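Ngubane Wood Care Oil, Satin
Sold by Fitport

Item no. 316
Size: 14 fl oz bottle
Finish: clear satin
Made in Sodville

In stock — ships in 2 business days

Product details

Ngubane Wood Care Oil is a wipe-on oil for indoor wood. Use it on tabletops, shelves, cabinet doors and unsealed plank floors. It brings out the grain and leaves a low sheen. It does not add color, but most woods look a little darker once it has cured.

The oil will not soak into varnish, polyurethane or paint. If a drop of water beads up and stays on the surface, the old finish has to be sanded off first.
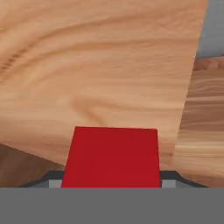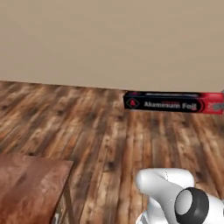
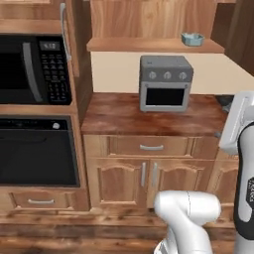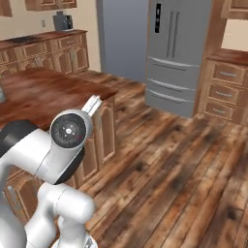

Wood and kitchen interiors, computer renderings.

How to apply

Sand the bare wood and vacuum up the dust. Shake the bottle. Pour a small amount onto a lint-free cloth and rub it in along the grain. Wait 14 minutes, then wipe off everything that has not soaked in. Let the first coat dry for 8 hours before the second. Two coats are enough for cabinets. Tabletops usually take a third.

Keep the room above 50 degrees while the oil cures. Do not set anything heavy on the surface during the first week.

Oily cloths can catch fire by themselves. Lay them flat outdoors to dry, or soak them in water and keep them in a closed metal can.

What's in the box

One bottle of oil
One cotton cloth
Printed instructions

The Jirnus applicator pad is sold separately.

Changes to this product

The bottle has had a flip cap since August. The oil itself is the same, and older bottles with the screw cap can be used on the same job.

Customer reviews

Olaia Figueroa
Used it on a pine bench and two shelves. Easy to put on. The smell was gone by the next evening. I still have half the bottle.

Roscoe Baptiste
Good oil, but the first coat stayed tacky for me — I left too much on. Wiped it down with a fresh cloth and it was fine after that.

Returns

Unopened bottles can be returned within 8 weeks. Opened bottles cannot be returned unless the cap or seal was damaged in shipping. Write to Yolanda Cordero at the Fitport order desk and include your order number.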